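Hurkdale wants to charge for library meeting rooms, and the sums are thin

Hurkdale's plan to start charging for the public rooms at its Hebden Street library will go to a vote in April, and the people pushing it say it will pay for longer opening hours. The paperwork they have put out so far does not show how.

Under the proposal, groups would pay $9 an hour to book either of the 2 meeting rooms on the ground floor. Both are free now to anyone with a library card. The town says the fee would bring in $3,000 in its first year and that the money would keep the building open until 8 p.m. through the fall and winter.

Kevin Muñoz, the town's deputy finance director, called the estimate "cautious" at a public meeting last month. Asked what it was based on, he said staff had looked at the booking sheets and "applied a reasonable rate of use."

Those sheets list 222 bookings over the past year. They do not say how long each one lasted, and they do not separate the groups that would pay from the ones that would not. Schools, town departments and "partner organizations" would all be exempt. The draft doesn't define a partner organization. Muñoz said a list was being worked on.

It is also hard to find anything in the estimate for groups that simply stop coming. Zoila Llanos runs a Spanish conversation circle that meets at the library most weeks of the year. She said her members would not pay.

"We're retired people and a couple of night nurses," Llanos said. "If it costs money we'll go sit in somebody's kitchen. So they can take us out of their total right now."

Supporters point to Ernen, the next town over, which brought in a room fee two years ago and has not dropped it. That much is true. But Ernen rents out a hall with a stage and a full kitchen, and most of its income comes from weddings and birthday parties on weekends. Hurkdale's rooms have folding chairs and a sink, and they close when the library does.

Then there is the matter of the booking system. Requests now go on a paper calendar at the front desk. To take payments, the town would sign up with Flokovero, a company that sells scheduling software to small public bodies. The draft describes the cost as "modest" and gives no figure. A spokeswoman for the company, Clémence Baudry, said prices depend on the size of the customer and that she could not discuss an offer still under review.

So the town has published what it hopes to collect and left out what it will spend to collect it. If the software bill runs anywhere close to the fee income, there's no money for evening hours, and the paper calendar was free.

Muñoz said the full cost would be "in front of members before they vote." He did not say how long before. Budget papers in Hurkdale have a habit of showing up the afternoon of the meeting — last year's parking changes ran to dozens of pages and were posted at 4 p.m. for a 7 p.m. start. 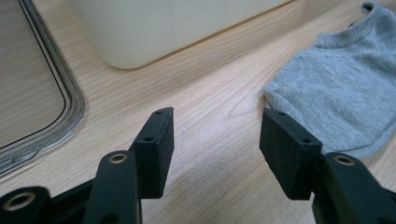
The evening hours themselves deserve a harder look as well. The library stayed open late until three winters ago, when the town cut the shift and said turnout was too low to justify the staff. No new turnout figures have been offered. Either the demand was there all along and the cut was a mistake, or it wasn't and the fee is raising money for something few people will use.

Jairo Urrego, who worked the desk on those late shifts, said he remembers them as busy until 6:30 or so and quiet after that. He would like the hours back anyway. "I just don't see why the knitting group has to pay for it," he said.

Aitana Alcaraz, the council member who wrote the proposal, said critics were treating a small charge as if it were a tax. She said other public buildings in town already charge for space and that the library should not be "the one place where nothing has a price." She said she would be open to a lower rate for card holders, though the current draft doesn't include one.

She also said the extra hours would be reviewed after the first year. There is no language in the draft saying what happens to the fee if the hours are cut again.

Written comments can be left at the library desk until noon on the day of the vote.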